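# Club robot stops when the wrist turns past a certain angle

Posted by **skolleleck_team** – January 7, 2019

We're a student club with 13 members, getting ready for the Arus cable challenge in March. The task is to pick up a wire and lay it where the judges tell you.

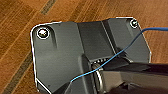
Our arm does fine on the approach. When the wrist turns more than 120 degrees, though, the program stops with a "joint limit" message. The manual says the joint can go further than that. We run the Bisside controller with the settings it came with. It happened in 6 of our last runs, always at the same step. Is this a motor problem or a software one?

---

**Tatsuya Amano**

Software, I would say. If a motor was failing it would not stop at the same angle every time. Bisside has a soft limit for each joint, separate from the real one, and on ours the wrist came set low. Open the joint page, look for "soft max" and compare it with the manual. Raise it a little at a time and run the move at slow speed with a hand on the stop button. Save before you restart or it goes back to the old value – we lost an afternoon to that.

Also check your start pose. We turned the wrist the other way at the start and never got near the limit again.

---

**ghoneim_lab**

Had the same thing. Updated the firmware and it went away. Not sure which version.

---

**rivet128**

I don't use Bisside, but look at your path planner too. Some of them go the long way to reach an angle when the short way is open. Print the joint values at each step and you'll see it. If the wrist goes from 10 to 120 and keeps climbing when it could have gone negative, changing the limit only hides it.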